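Jodton hand-held demonstration gripper: a long look after a winter's use

Reviewed by Alasdair Kinnear, 23 January 2019

I have been meaning to write this up for weeks, and the only thing that stopped me was that I kept using the thing instead, which I suppose tells you a fair bit already. The Jodton is a gripper you hold in your fist. You pick things up with it, put them down again, fold them, tip them, line them up, and the camera on top records the lot, so that a learning system can later be shown how a person goes about the job. There is no arm to bolt down and no joystick to wrestle with. If you have ever spent an afternoon steering a proper robot arm towards a mug and missing the mug, you will know why I was so keen to try it!

I bought the set of 2, one for each hand, at £479. That is not small money for a moulded shell and some springs, and I did walk round the block before I pressed the button. For comparison I had been borrowing a Matora, which is the one most people seem to begin with, and I still have a great fondness for it. The Matora is lighter, and it sits better in a small hand. But its trigger has a stiff spot half-way through its travel, and after an hour you start to do everything in two little jerks, and of course the jerks go into the recordings and the poor model learns those as well.

The Jodton has no such spot. The squeeze is even from open to shut, and light enough that I can hold a soft thing without crushing it (bread rolls were my test, and very good they were too, afterwards). The grip is on the fat side. My sister, who kindly did a few evenings for me, has smaller hands than mine and wound some tape round the trigger to bring it nearer to her fingers. I would have liked a spacer in the box for that, and Jodton could surely manage one for pennies.

Setting up took me a whole evening the first time and takes me 20 minutes now. Most of that is the calibration, where you wave each gripper slowly about the room until the software is content with its idea of where everything stands. Do it with the lights as you mean to leave them. I did mine at dusk once, switched on the big lamp for the actual work, and had to throw out the entire session — my own fault, though the manual could say so in larger letters.

As for the work itself, it has a rhythm to it that I have come to enjoy. I pick one task and do it over and over, moving the things a little between goes. Bottles are good beginners' objects, as they stand up by themselves and fall over in an interesting way. Cloth is the other end of the scale. It never lies the same way twice, and you find yourself doing all manner of clever small tugs without knowing it, and those are the very things worth having on record. I do 40 goes at a task and then stop for tea, whether I feel like it or not, for tired hands get careless in a way that looks perfectly fine until you play it back. 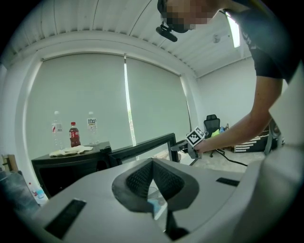 How much practice does a newcomer need before the recordings are worth keeping?

One unhurried evening was enough for everyone who tried it with me. The first dozen or so attempts tend to be stiff, as people hold their wrists oddly and forget that the jaws stick out beyond their fingers, and I would bin those without a pang. After that the hand settles down, and what you want from then on is steadiness of pace.

Now for the grumbles, as there are a few. The battery door on my left-hand unit has a catch that has worn already, and I keep it shut with a rubber band. The fans in the charging dock make a noise like a hairdryer in the next room. And the software that comes with it, a thing called Urkis, is a mixed blessing. It sorts your takes by the time they were made and by nothing else, so if you wander between tasks as I do, you have a merry time finding them again. You can type a note against each take, but only after it has finished saving, and by then I have generally begun the next one. I keep a paper notebook by my elbow and it has saved me more than once.

On the other hand Urkis is quick to spot trouble. If it loses its place half-way through a movement it gives a low beep there and then, and you can do that one again while everything is still laid out. The Matora let me carry on for an entire evening once with a smear on the lens, and I only found out the next morning over my porridge. I haven't quite forgiven it.

I should say something of the finger pads, too, as they are the part that wears. Mine were still good at the end of the first month and a touch shiny by the end of the second. New ones pull on and off with no tools. There is a shop called Moncrieff that sells a softer pad in the same fitting, and I like it better for cloth and worse for anything with a smooth side, which slides about in it. Whichever you choose, stay with it for the whole of a task, or you will be teaching two slightly different hands at once.

Would I buy it again? Yes, gladly, if you mean to gather a good number of examples and have a room you can leave set up. If you only want to dip a toe in, borrow a Matora from someone for a fortnight and see whether you like doing the same thing all evening, for that is the larger part of it. A new version of Urkis is promised for March, with proper folders. I shall add a note at the foot of this page once I've had it running for a while.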